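Call for Participants: Household Tasks Study
Posted 6 January 2023

The Daneshvar Laboratory at Hullivley invites adults to take part in a study of everyday kitchen chores and how far machines are able to carry them out. The study is directed by Seija Lahtinen and Danang Pangaribuan.

Background

Machines that vacuum a floor or mow a lawn have been on sale for years. Washing up by hand is another matter. A scrubbing pad bends, folds and slips, and the person holding it changes pressure many times in the course of cleaning one dish. In our most recent trials, an automated arm finished 16 of 80 dish-cleaning attempts without help from a member of staff. The most common fault was losing hold of the cloth at the rim. We do not regard these results as evidence that the chore is beyond machines, but they fall well short of what a household would accept.

The present study asks people to perform the same chores using a hand-held gripper in place of their own fingers. Participants scrub, wipe and set down ordinary tableware at a counter, working at their own pace.
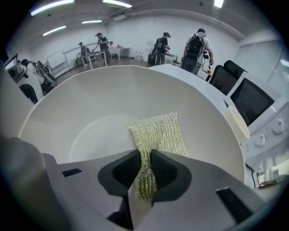
Each participant attends 2 sessions on separate days. The first consists of practice with the gripper and a short set of dish and countertop tasks. The second repeats those tasks and adds folding and sorting. Sessions are held in a shared laboratory where other staff are at work, and applicants should be comfortable with a moderate level of background noise.

Who may apply

Applicants must be 18 or older and able to stand at a counter for an hour with breaks. Both left-handed and right-handed persons are welcome. Experience with robots is not required. Persons who wash dishes, clean rooms or stock shelves for a living are particularly encouraged to apply. Current employees of Sivbridge, which funds the study, are not eligible.

Data and consent

Sessions are recorded on video. Written consent is obtained before the first session, and a participant may withdraw at any time without giving a reason. Recordings are stored under a participant code and are used in the Codama project, which compares human and machine performance on the same chores.

Payment

Participants receive $80 on completion of the second session. Those who attend only the first receive half that amount.

How to apply

Applications should be made in writing to Rajitha Mollah, Study Coordinator, Room 916, and should state the applicant's preferred hand, daytime availability and any skin sensitivity to cleaning products. Places are assigned in order of receipt. Sessions will continue through the end of June.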